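Jul 31, 2022
Omis bench, folding runs, the right arm fault

Okay, I think we finally have a handle on the grip dropout and I'm pretty excited about it! Run 726 was going fine, black garment up off the table, right side pinching the bunched end, and then the right arm just quit holding. No error on the screen. The arm stayed put but the gripper force went to zero, and two seconds later it came back at full squeeze with no ramp. That second part is the bit I don't like. Fingers stay out of there until it's fixed, please, even with the arms parked.

Went back through the Farahani logs and found 8 more dropouts just like it, going back to January (!). Every one is on the right side and every one happens with the arm raised. So I did a slow lift and wiggled the cable at the wrist by hand, e-stop in my other hand, and got it to drop on the second try. Lovely.
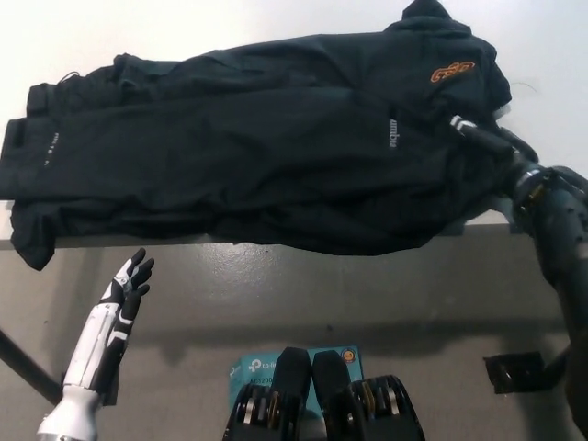
Right gripper on the black garment, left hand upright. Wrist joint is below the fingers.

Swapped in the spare Gamham cable, with a bit more slack at the wrist. Clean so far, but I've only done a handful of lifts.

The jump back to full force is a separate problem. The Breltholm controller keeps the old target when the link drops, so it slams straight to it on reconnect. I want it to come back open and wait for a reset. Patch is half written, timeout set to 2000 ms for now, which feels long.

Still to do: label the bad cable, check the left side too, rerun 726 from the top.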